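Ticket 3041
Subject: Gray parts bin moves on the table and the tabletop is getting marked
Site: Grelgate, workroom 5
Priority: Normal
Status: Closed

Original request

The deep gray bin on the wood table will not stay where we put it. It starts the day lined up with the tape marks and by lunch it has moved toward the window side. There are also new scuffs in the tabletop under it. The table is the light-colored one that came over from Flernau in February, and it had no marks on that part when it arrived. We would like the bin to stay put and the marks to stop. Please do not screw anything into the table.

Reply from Facilities, Thursday, 9:40 a.m.

Is the bin one of the Kaufmann ones with molded feet, or the older kind with a flat bottom? The flat ones slide on any finished wood. Also, please check whether the table is level. Set a marble or a round pencil in the middle and see which way it goes.

Reply from workroom

Flat bottom, no feet. The pencil rolled to the window side both times. One table leg sits on the seam between two carpet tiles and the others do not.

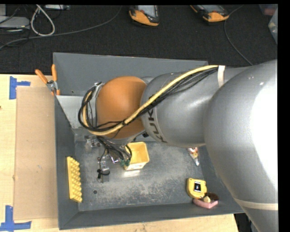
Bin position was the next thing to look at. The tape marks were laid out for the old bin, which had straight sides, so the corners of the tape do not match this one. The sides of the gray bin slope, and if you line it up by eye from the rim you end up with the base in a different spot every time. Some of what was reported as sliding may be people setting it down differently after they empty it. The yellow container needs to be part of the layout too, as the old tape has no place for it. I peeled off the old tape and marked the base of the bin only. Adhesive residue came off with warm water and a little dish soap.

Update, same day, 1:15 p.m.

Turned the foot on the low leg out until the pencil stayed where it was put. Checked lengthwise and across. The carpet seam is still under that leg, so it could settle again. If the bin starts to creep toward the window, check the leg first.

Wiped the underside of the bin. There was grit stuck to it, mostly along one edge, and that is what scratched the table. Vacuumed the carpet under the table and as far back as I could get without moving the tools and cables on the floor behind it. Those need to be picked up by whoever left them so the rest can be done.

Reply from workroom

Bin still moves if you bump it. Less than before. Can we get a mat?

Update from Facilities

Norkomau rubber shelf liner is in the supply closet, second shelf. Cut one piece a little smaller than the base of the bin so it does not stick out and catch crumbs. Do not use the foam kind - it leaves a print on the finish if it sits for long.

Cut and fitted the piece. Pushed on the bin from each side with one hand and it stayed on the marks, empty and full. The liner lifts out for cleaning. Rinse it, let it dry flat, and put it back with the ribbed side down.

Scuffs

Most of the marks came out with furniture wax and a soft cloth. Two deeper ones near the center did not. They are under the bin and can be left alone unless the table goes back to Flernau, in which case it will need a light sanding and a new coat.

Reply from workroom

Bin has been on the marks for 6 days. No new scratches. The floor things have been put on the cart. OK to close.

Closing note

Added to the weekly list for workroom 5: lift bin, wipe base, rinse liner, check the window-side leg. Spare liner is on the same shelf as the roll.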